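Stullwood Computer Refurbishing: Bench Inspection Checklist
Desktop towers, side panel off. Unit 548. Checked Wednesday by Linnea Hovland, second look by Obed Amissah. 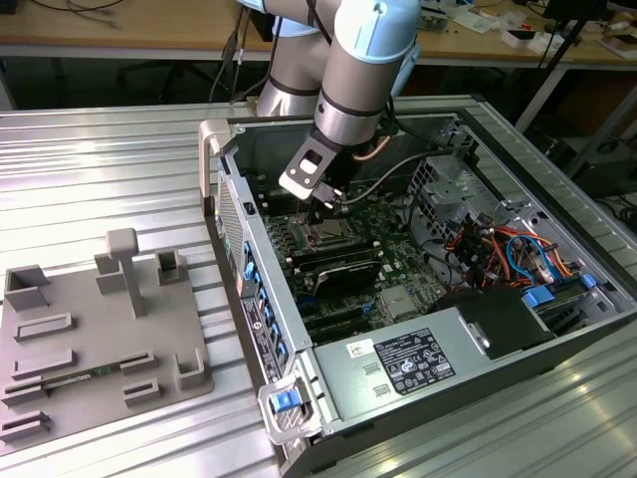
Unit 548 on its side on the ribbed bench, cover removed.

1. Power cord out before opening: OK. I know we all do it, but please keep writing it down anyway, as Obed reads every one of these!

2. Case lying flat and steady: OK. No rocking when I leaned on the corner.

3. Side panel stored safely: OK. It's on the lower shelf at bay 14 with its screws in an envelope.

4. Front mesh clear of dust: FOLLOW UP. Grey fluff in the holes, so a gentle brush outdoors would do it a favour.

5. Processor socket and retention frame: OK. No bent metal that I could find, and I did have a good long look with the torch.

6. Memory slots: OK. Clips move freely at both ends.

7. Wiring: FOLLOW UP. There's a thick bundle on the drive cage side, red, orange, yellow, black and blue all together, and I'd feel happier if it were tied back a little. Nothing pinched, mind you.

8. Blue clips and latches: OK. None cracked.

9. Label on the power supply shroud: OK. Still stuck down nicely, barcode sticker too.

10. Sharp edges: FOLLOW UP. One rough spot by the drive cage caught my sleeve. Gloves on for this one, please.

Obed's comment: Agree with all of it. Cable ties are in the Tekin drawer. Leave the tower at bay 14 until items 4, 7 and 10 are signed.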